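Die Kurzarbeit

Am 6. Januar hing der Zettel am Werkstor. Darus stellte die zweite Schicht ein, vorläufig bis April, darunter der Stempel der Geschäftsleitung und eine Unterschrift, die man nicht lesen konnte. Ich las ihn zweimal und ging dann hinein, weil meine Schicht die erste war.

In der Halle war es leiser als sonst. Von den Pressen liefen drei. Der Meister verteilte die Aufträge wie immer, nur war er früher damit fertig. Gegen zehn standen wir am Getränkeautomaten und rechneten. 371 Leute arbeiteten in Okden für Darus, 129 davon in der zweiten Schicht. Wer einen Kredit laufen hatte, rechnete genauer als die anderen.

Der Grund stand in der Zeitung. Moschos, unser größter Abnehmer, hatte den Bau der neuen Halle in Posholm verschoben. Keine neue Halle, keine neuen Maschinen, keine Gehäuse von uns. Man wolle die Entwicklung der Zinsen abwarten, hieß es. Ich hatte mir nie Gedanken über Zinsen gemacht. Auf meinem Sparbuch standen sie am Jahresende, und meistens reichten sie für ein Mittagessen.

Meine Frau arbeitete in der Bäckerei am Markt. Im Februar erzählte sie, dass die Leute weniger Kuchen kauften. Brot ging noch. Die Belegschaft der zweiten Schicht war früher nach Feierabend beim Wirt gegenüber eingekehrt, jetzt machte der Wirt um neun zu. Seine Aushilfe holte bei meiner Frau das Brot vom Vortag. Es war derselbe Weg, den das Geld vorher genommen hatte, nur rückwärts.

Wir verschoben die neue Heizung. Der Installateur war freundlich am Telefon und fragte, ob wir es uns im Sommer noch einmal überlegen wollten. Ich sagte, das hänge von Darus ab. Er sagte, bei ihm auch.

Im März bekam ich den Brief. Kurzarbeit auch für die erste Schicht, drei Tage die Woche. An den freien Tagen räumte ich den Keller auf, dann die Garage, dann wieder den Keller. Mein Nachbar verkaufte sein Auto und fragte mich, ob ich ihn donnerstags mitnehmen könne. Ich nahm ihn mit. Er legte mir jedes Mal zwei Euro auf das Armaturenbrett, und ich ließ sie dort liegen, bis er ausgestiegen war.
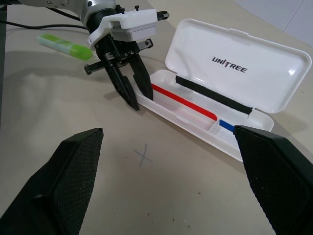

Ende des Monats rief mich der Meister ins Büro. Er hatte eine Liste vor sich und einen Kugelschreiber, mit dem er nicht schrieb. 29 Stellen sollten ganz wegfallen, freiwillig, wenn es ging. Es gab eine Abfindung und für jedes Jahr im Betrieb 100 Euro obendrauf. Er fragte, ob ich darüber nachdenken wolle. Ich fragte, ob er selbst darüber nachdenke. Er drehte die Liste um, und sein Name stand oben.

Zu Hause legten wir die Kontoauszüge auf den Küchentisch. Meine Frau schrieb die festen Ausgaben untereinander, ich las vor. Miete hatten wir keine, das Haus war fast bezahlt. Nach einer Stunde zog sie einen Strich und sagte, es reiche bis zum nächsten Winter, wenn nichts kaputtgehe. Unten im Keller sprang die alte Heizung an. Wir hörten beide hin.

Am nächsten Morgen fuhr ich zur Arbeit. Es war Donnerstag für den Nachbarn und für mich der letzte Tag der Woche. Die Liste lag noch beim Meister, und ich sagte ihm, er solle mich nicht eintragen. Er nickte und gab mir den Auftrag für die zweite Presse.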